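April, bench notes, sourdough side project

Back on the starter after a lazy month. I have 2 jars going now, one fed with the Grindus rye and one with the plain white flour from Woldemariam, and the rye jar is way ahead (it smells like green apples, which I love). The white one smells like paint. I'm going to keep feeding it anyway, maybe it comes around!

Bulk dough weighed 1,582 g before the first fold and I split it into 4 after the second. Should have gone for a third fold – the two pieces closest to the window spread like pancakes the minute I turned them out. Note for whoever takes the next batch: the Fomari baskets need a lot more rice flour than you think. I had to peel one loaf out with a bench scraper and it never forgave me.

Crumb was tight at the bottom and open on top, same as last time. I keep blaming the oven, but my money's on shaping. Next round I'll go up to 2,586 g total, drop the water a touch and leave the salt alone. Also the Tekard scale drifts when it sits near the kettle, so move it before you tare.

Still to do: wash the couche, buy more rye, stop opening the oven door to look.

Kitchen renders, mug in the middle one.
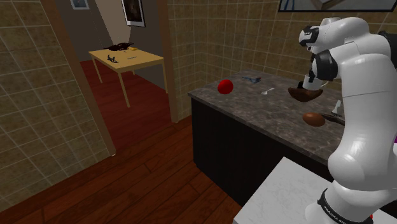
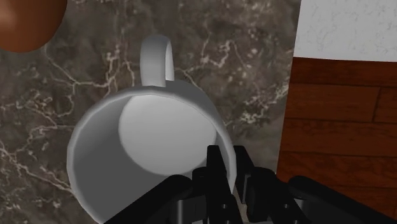
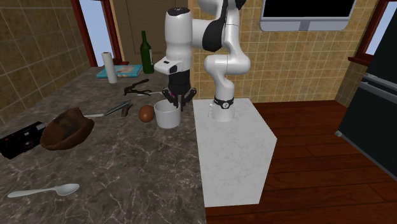 Posted by the rye jar's keeper, 4 p.m.

Rye got its evening feed early, equal parts flour and water. Lid on loose, rubber band at the level line.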